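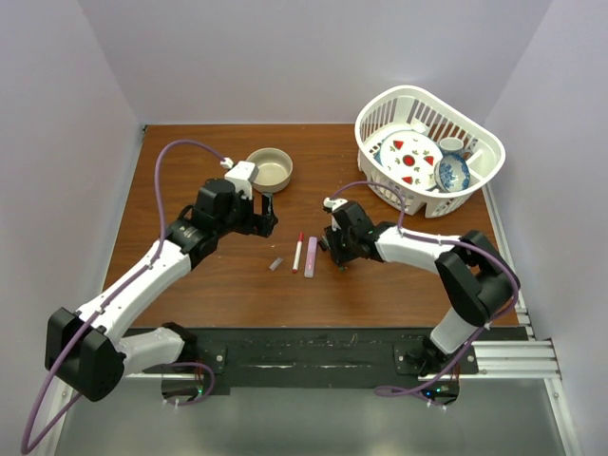
Flevton, workshop, October 29, 2026

Tableware day again. I finally got the white plastic dish basket onto the brown tabletop, toward the back on the right, and I like it there so much more than on the left, where I had it in February and kept knocking it with my sleeve. The beige ceramic bowl gets the back center to itself. It's my favorite of everything we own for this table (Yupin found it at the Vurirby market and I've been protective of it ever since!) and I want it well clear of the basket.

Small stuff stays in the middle. Somkiat wanted it all lined up along the back, but then you end up reaching over the bowl for everything, and I've chipped enough dishes this year, thank you. We argued about it over noodles and I won, or he got bored — hard to tell with him.

Things I want to remember about the basket. Tableware goes in before the basket goes on the table, because loading it in place makes it creep. The Prirar one we tried first was prettier but it slid all over the wood, so it lives on the shelf now and holds tape. I wrote the shelf number on the lid of the tape box: 8.

The tabletop wants oil again. I have 300 ml left in the can from last time and that should do it, if Somkiat hasn't been at it for his cutting boards. Wipe with the grain, leave overnight, everything off first, bowl included.

Yupin asked whether we could get a second bowl to match. I called the shop at Thaweesak and they have the same glaze but a wider rim, order code 1265, four left. I told them to put one aside and then forgot to ask the price, so call back.

Also need a new sponge. The old one smells like the drain.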